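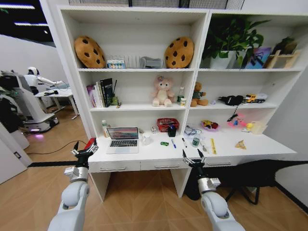

From: list member, Balutero branch
To: urnar-users
Date: 19 July 2023
Subject: Re: [urnar-users] Duplicate records after merging two catalogs

> We merged the Ventura branch catalog into the main one last month using
> the import tool in Urnar, with matching set to "standard". The merge log
> reports 3,428 records read and no errors. Since then we keep finding the
> same title listed twice, once with the old shelf mark and once with the
> new one. Is there a setting I missed, or do we have to go through these
> by hand? I would rather not rerun the import if it means losing the loan
> history.

You didn't miss a setting, but "standard" does less than the manual suggests. It compares three fields: the ISBN, the title string, and the year. All three have to agree exactly. If either record has an empty ISBN, the comparison fails and the incoming record is added as new. The log doesn't treat that as an error, so a clean log tells you only that every line in the file could be parsed.

We ran into the same thing when we brought our own branch over. After the import I found 182 pairs and sorted them by cause. The largest group was ISBN format. The older catalog stored the ten-digit form and the newer one the thirteen-digit form, and Urnar does not convert between them before matching. The next group was titles where one side had a trailing period or a space before the colon, left over from card transcription. The last group was 14 records where the year was the printing year on one side and the copyright year on the other. Those had to be looked at with the book in hand.

> Is there a setting I missed, or do we have to go through these
> by hand?

Mostly no to both. What worked for us:

1. Export the full catalog as tab-separated text, with the record number and loan count columns turned on. Both are off by default. Loan count is at the bottom of the second page of the export dialog.

2. Convert every ten-digit ISBN to thirteen. Drop the last digit, put 978 in front, and compute the new check digit. Do not just prepend 978 and keep the old check digit. I have seen this done in a spreadsheet and it produces numbers that look right and match nothing.

3. Make a second title column with everything lowercased, punctuation removed, and runs of spaces collapsed to one. Leave the original title column alone. Initial articles can stay, unless your two branches had different rules for them.

4. Sort on ISBN, then on the cleaned title. Flag adjacent rows where either the ISBN or the cleaned title plus year agree.

5. Go through the flagged rows and mark which record survives. We kept the one with the longer loan history and copied the shelf mark from the other.

6. Feed the marked file to the "combine" function, not to "import". Combine takes two record numbers per line, surviving record first. It moves loans, holds, and notes over to the survivor and retires the other number.

On the loan history: combine preserves it, and rerunning the import does not. A rerun with "overwrite" checked replaces the record and zeroes the count. I don't know whether this is intended. It was the case in the release we had at the time and I haven't seen a change note saying otherwise.

A few cautions.

Multi-volume sets will give you false matches in step 4 if the volume number was entered in the notes field, as it often was in older records. The cleaned titles come out identical and the years may be identical as well. We had 17 of these, most of them in local history and one long run of tide tables. I would pull anything with "vol", "v.", or "part" in the notes into a separate file first and handle it last.

Reprints of the same title with a new ISBN are not duplicates and should stay separate. The cleaned title plus year test usually keeps them apart, but not when the year was copied over from the first edition.

Large print and regular editions are another case. Edier exports put the format in its own column. Urnar puts it in brackets after the title, where step 3 strips the brackets but keeps the words, so "large print" stays in the string and the two don't match. That is the result you want. If your file came through Edier at any point, add the format column to the sort key or you will combine them.

Combine has no undo. Retired numbers stay in the database but I found no way to bring one back except from a backup. Take one right before you start and check that it restores to a test copy. The nightly backup is not enough if people are checking out books while you work – anything loaned since then is lost if you have to go back.

Combine is also slow. It rebuilds the title index after every line by default. There is a checkbox for deferring the rebuild until the end of the file. With it on, our run finished over a lunch break. With it off, I stopped it after an hour.

Spine labels were the part we underestimated. After step 5 the surviving record has one shelf mark, and any copy carrying the other one needs a new label. Print the label list before running combine, from the marked file, while both marks are still side by side. Afterward the old mark appears only in the notes of the retired record and you can't report on that field.

If you can post ten or so of your pairs, with all columns, I can tell you which group they fall into. Please send them as an attachment – the list software wraps long lines and eats tabs.

One question back: did the Ventura file come straight out of the old system, or was it opened and saved in a spreadsheet on the way? If the latter, check for ISBNs that lost a leading zero. They will be nine digits long, and step 2 will turn them into nonsense unless you pad them first.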